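Small tips for the folding software at home

Written by Lorena Acuña. Last change: October 10, 2026

I maintain the planning part of Woso, our small program that decides how a gripper should take a piece of clothing and in which order to fold it. Many people write to me with the same troubles, so I collect here what helped in my own workshop and in the bedrooms of patient friends.

Before you start

Calibrate the hand camera again each time you take the fingers off. I once skipped it after changing one pad, and I lost a full evening looking for an error in the planner. The error was 3 millimeters at the finger tip.

Keep the log files in one folder for each garment type. My jacket folder has 1292 recordings now, and 538 of them have labels for collar, hem and sleeve ends. Label the sleeve ends first. The planner asks for them more often than for any other point.

Thick clothes

A shirt is almost flat, and the depth threshold in the default settings was made for shirts. With a padded jacket this threshold cuts the garment in pieces, and the program believes it sees several small cloths. Raise the value "min_layer_gap" in small steps until the outline closes. Maximiliano Gaete prefers to smooth the depth map before, and his way works also, but it is slow on an old laptop.

Stitched rows confuse the edge finder. Tell it to ignore parallel lines inside the outline (option "inner_lines: skip"). If you forget this, it will propose a fold at every seam.

Patterned bedspreads

Most of us fold on the bed, and few of us own a plain gray cover. Stripes and animal prints are hard for a color mask.
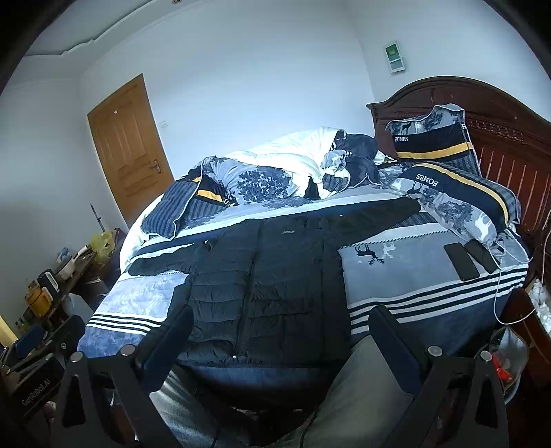 For this reason I use depth for the outline and color only for checking. If you must use color, record the bed for three seconds without the garment and save it as the background. Do it again when you move a pillow.

Mark phones and chargers as "keep out" zones in the map before the planner runs. A cable is too thin for the depth sensor, so draw its zone by hand and make it wide.

When the plan looks strange

Play the plan in the viewer at half speed, without sending it to any motor. Look at the first grasp only. If the first grasp is wrong, the rest has no value and you can stop reading.

Do not change two settings together. I write each change on paper, with the old value next to it.

Anderson Vasconcelos asked if the same settings are good for towels. They are not, use the shirt file for towels and put "inner_lines" back to "keep".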